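Chapter 4
Keeping track of what a small business owns

In this chapter you will learn to:
- tell the difference between an asset and an expense
- set up a simple asset register
- work out straight-line depreciation for a full year and for part of a year
- record an item that has been sold, lost or scrapped

Before you start, you should be comfortable with the cash book from Chapter 2 and the invoice file from Chapter 3.

4.1 The Balldale repair shop

Naa Sulemana and Magdy Tahiri run a small repair business in Balldale. They fix pumps, gates and garden machinery, and they travel to Mendton when a customer there has enough work to pay for the trip. In their first year they kept every receipt in a drawer. When their bookkeeper, Rokeya Herath, asked for a list of what the business owned, they could name the ute, the bench grinder and the welder. They could not say what they had paid for the smaller items, or which of them Magdy had owned before the business began.

Many small businesses are in the same position. Large purchases are easy to remember. Small ones are bought a few at a time, often from different shops, and they are carried from job to job. Over several years they can add up to a large part of the money put into the business.

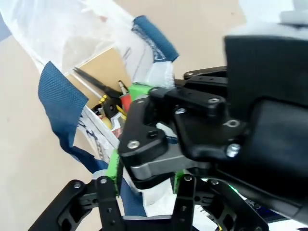

Figure 4.1 Assorted tools in a white plastic bag.

Rokeya began by asking the owners to sort their receipts into two piles. The first pile was for things that would be used up within the year, such as welding rods, rags, fuel and sandpaper. These are expenses. The second pile was for things that would still be useful after the year ended. These are assets, although a business may choose to treat the cheapest of them as expenses to save time.

The price below which an item is treated as an expense is called the threshold. Naa and Magdy set theirs at $42. A set of screwdrivers bought for $37 therefore went straight into the expense column, even though it would last for years. The rules for tax may use a different threshold from the one a business uses in its own books, and you will look at this in section 4.6.

4.2 What goes in the register

An asset register is a list with one line for each asset. It can be kept in a ruled book or a spreadsheet. Each line should show:
- a number for the asset
- a short description
- the date it was bought
- the cost
- where it is kept
- how long it is expected to last
- the date it left the business, and why

The description should be clear enough for a stranger to find the item. "Drill" is not much use if there are three drills on the shelf. "Cordless drill, blue case" is better. If there is a serial number, write it down as well - insurers often ask for it after a theft.

The repair shop's first register had 20 lines and a total cost of $3396. The ute was left out at this stage, as it was under a lease. Leased items are covered in Chapter 7.

Key terms
Asset: something a business owns that will be useful for more than one year.
Expense: a cost that is used up within the year.
Threshold: the price below which an item is recorded as an expense.
Register: a written list kept up to date.

Activity 4A
Choose a trade or hobby you know well. List ten things a person would need to buy in order to start. Mark each one as an asset or an expense, using a threshold of $42. Compare your list with a classmate's and discuss any items you marked differently.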